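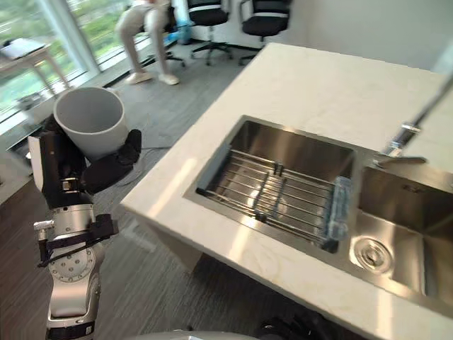

## 4. Data Collection

### 4.1 Task family

We collect demonstrations for a family of sink-side rearrangement tasks. Each task asks the robot to move one or more household items between the sink, the countertop, a drying rack, and the floor next to the cabinet. The family was chosen for two properties. First, the target regions are bounded by thin structures (rims, wires, basin walls) that punish small errors in the final approach. Second, the surfaces are reflective, and the depth signal over brushed steel is unreliable at the angles the head camera uses. A policy trained only on tabletop data does poorly under both conditions, as Section 6.2 reports for the Laryea baseline.

A task is specified by an item, a start region, and a goal region. Items are drawn from plates, cups, buckets, and rack inserts. Start and goal regions are drawn from a fixed list and are given to the operator as a short text prompt, which is stored with the episode and later used as the language condition. Prompts are written in plain words and do not mention coordinates or grasp points. An operator who finds a prompt ambiguous may reject it before the episode begins. Rejected prompts are rewritten and returned to the pool.

### 4.2 Teleoperation and recording

All episodes were recorded with the Wumon teleoperation stack running on the Brumach platform. The operator controls both arms in joint space through a pair of leader arms and opens or closes each gripper with a trigger. No haptic feedback is provided. In pilot work, operators with force feedback moved more slowly near contact and produced long near-stationary segments, which the policy reproduced as hesitation.

The head camera is the only view used as policy input. Wrist views were recorded for a subset of episodes but are excluded from all results in this paper. We store joint positions, commanded joint targets, gripper aperture, and the head image at a common rate, resampled to the image timestamps. Commanded targets serve as the action label. Using measured positions instead introduced a lag that was harmless in free motion and harmful at contact, where the command leads the measured state by a margin that encodes the applied force.

Episodes are capped at 60 seconds. An episode that reaches the cap is kept if the item is in the goal region and the gripper is open, and dropped otherwise.

### 4.3 Placement into the rack

Rack placement accounts for the largest share of operator time. A plate must be brought in over the basin, kept clear of the faucet, and lowered at a tilt that the rack can support. The grasp largely decides the outcome. When the fingers close on the rim, as in Figure 3, the rest of the plate can enter the rack ahead of the gripper and the fingers stay clear of the bars until release. A grasp that covers more of the plate face is more secure in transit but leaves the fingers between the plate and its support.

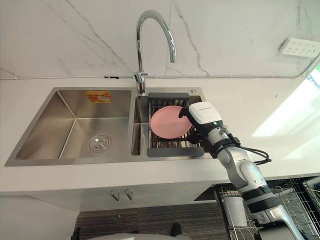

*Figure 3. Head-camera view of the plate task. The gripper holds the right rim of the plate, which sits tilted in the rack insert over the smaller basin.*

Operators were told to prefer the rim grasp but were not required to use it. We considered enforcing a single grasp and decided against it. A policy trained on one grasp has no recovery behavior when the plate is presented at an angle that makes the rim hard to reach, and such angles are common when the plate starts flat. The resulting data is multimodal in grasp pose. We handle this in the action head (Section 5.1) and do not filter for it.

Tall items raise a different problem. A bucket or a cup held low on its body can block the head camera's view of the goal region for part of the approach. We do not remove these segments. The policy receives a history of 2 past frames along with the current one, and the occluded segments are the only part of the data where that history carries information that cannot be recovered from the current image.

### 4.4 Resets and scene variation

Variation between episodes comes mostly from resets. After each episode, the operator moves the item to a new start pose within the start region, and every few episodes the rack itself is moved to a different support. Rack position is therefore not a constant the policy can memorize. We did not control the lighting. Recording was spread over the daylight hours, and the glare pattern on the basin walls changed considerably between morning and late afternoon.

Background content was also left uncontrolled. Chairs, cables, and people in the room appear in many episodes. An early version of the protocol called for a cleared background, but policies trained on that data degraded when a person walked into view, with the arm pausing or drifting toward the motion. Dropping the requirement removed this failure in our tests and cost nothing in collection time.

### 4.5 Quality control

Every episode was reviewed at double speed by a person other than the operator, using the Workex labeling tool. The reviewer assigns one of three labels: accept, accept with trim, or reject. Trimming is limited to idle time at the start and end. Reviewers may not cut the middle of an episode, as this creates jumps in the action sequence that are difficult to detect later.

The most common reasons for rejection were an early gripper release, contact between the forearm and the faucet, and an operator correcting the item pose by hand before the recording had stopped. Regrasps were accepted provided that the item remained on a supporting surface throughout. Disagreements over regrasps were settled by Svenja Grabner, whose written guidelines are included in Appendix B.

After review, the training set contains over 600 episodes, of which 300 end with placement in a rack. The remainder cover transfers among the counter, basins, and floor. Splits are made by recording session so that neighboring resets never fall on both sides of the train and validation boundary.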